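What I Eat at Mile 18

I used to think trail food meant sweet stuff. Gels, chewy bars, those little waffles. Then I signed up for the Lostmont loop last November, and somewhere past the second creek crossing my stomach decided it was done with sugar forever. I still had hours to go and the only thing in my pack was more sugar!

Shivam Kashyap was walking with me that day, and he handed over a twist of newspaper with crunchy, salty, spicy sev in it. I have never been so happy to eat anything. I ate his whole share (sorry, Shivam) and pretty much floated down the last descent.

So this winter I've been working on a proper savory kit, and I'm having so much fun with it.

The base is sev. Ratlami sev is the one I keep going back to - clove and black pepper and a real kick of chili, and the pieces are thin enough that you can eat them with a dry mouth if you keep sipping water. I pour it into a small jar with a wide lid. Bags are hopeless with gloves on.

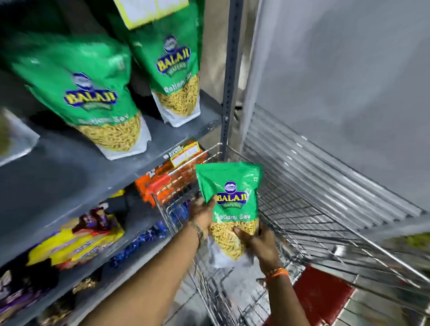 Ratlami sev, the heart of the whole kit

To that I add roasted peanuts, puffed rice and a handful of golden raisins, because I'm not completely over sugar. Babita Pathak puts in fried curry leaves and I copied her right away. Dry them well or the rice goes soft by lunch. My mix sits in the jar overnight and tastes better for it.

Then there's the boiled potato question. Gizella Csonka swears by small ones rolled in salt, carried in a sandwich bag, and I laughed at her until I tried it on the Betside ridge. That climb is 3000 feet and I felt great the entire way up. Cold potato at the top, a fistful of sev on top of the potato, wind trying to take my hat. Perfect lunch.

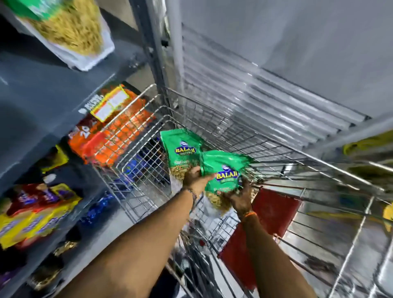 Photo: Shanti Chaturvedi

Things that didn't work: cheese cubes (sweaty), olives (leaked all over my map), and a pickle roll-up that I don't want to talk about. Crackers turn to dust every time. I still love them, so I eat the dust with a spoon.

For drinks I've gone back to plain water and a thermos of lemon tea with a pinch of salt. Alby, my very old green backpack, has one side pocket left that doesn't have a hole in it, and the thermos lives there.

Next up is the long way around Dixit Lake. I've given myself 90 minutes for the first section, and there's a flat rock at the far end where I plan to sit and eat for much too long. If you carry something salty that holds up in the cold, please tell me in the comments - I want to try all of it!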